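Small parts drawer organizer: how do you sort it so it stays sorted?

Posted in Home & Workshop > Storage

Jayanthi Raju

Hello everyone, I hope this is the right section (I moved it over from Crafts after a kind person told me to). I recently bought one of those little upright plastic organizers with a carrying handle and nine see-through drawers, and I was so pleased with it for the first week! It sits on the table where I do my mending and my small repairs, and I carry it to the kitchen when something there needs fixing.

My trouble is what to put where. I have picture hooks, fuses, sewing machine needles, bobbins, felt pads for chair legs, spare buttons, erasers, tiny screws from I don't know what, and a heap of flat little odds and ends that I'm afraid to throw away. I started out with a drawer for each kind of thing and ran out of drawers by lunchtime. Then I tried mixing them and now I open every one of them before I find a fuse.
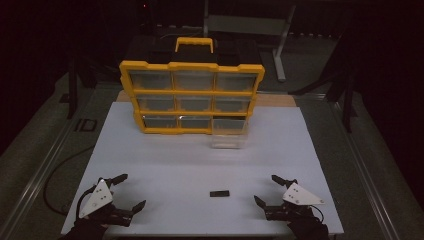 I also can't decide about labels. My sister says if the drawers are see-through you don't need any, but mine are a bit cloudy and a screw looks very much like another screw through them. And do you keep the heavy things low down, or does it not matter on something this small? I would love to hear how other people have done theirs, even if it's a muddle.

Sawsan Smadi

Oh, I have been through exactly this, and I've rearranged mine so many times that my husband has stopped asking. What finally worked for me was sorting by job and forgetting about what the thing is made of. So I have a "hanging pictures" drawer with hooks, nails and a stub of pencil, and a "furniture" drawer with felt pads and the spare screws that came with the bookcase, and one for sewing machine things only. When I sit down to do something I pull that one drawer all the way out and take it with me, and then it goes back as a whole.

Heavy things do go at the bottom in my house. I once filled the top row with screws and wall plugs, pulled a drawer out a little too keenly, and over it came. I picked up screws until bedtime! With the weight low it has behaved itself ever since.

For labels I use masking tape and a marker, on the drawer front, down in a corner so I can still peek in. It peels off when I change my mind (often). I did buy a pack of Lultine labels once and they were very pretty, but they left a gummy patch that took me 20 minutes of rubbing with cooking oil to shift.

As for the mystery bits, give them one drawer and one only. When it's full, tip it out on the table with a cup of tea and be brave. I do mine in August when it's too hot to go out. Your fuses should have a drawer to themselves, by the way, because you'll be looking for them in the dark.

Yasir Arain

Just get a second one. I have 4 and they're all full.

Nandini Sastry

I agree with nearly all of what Sawsan wrote, and I'd only add that it helps to leave a drawer empty at the start. I know it feels like a waste when you've only got nine, but something always turns up. For the buttons and needles, little zip bags inside the drawer keep them from sliding to the back. And if you have children visiting, please put the needles in the top row!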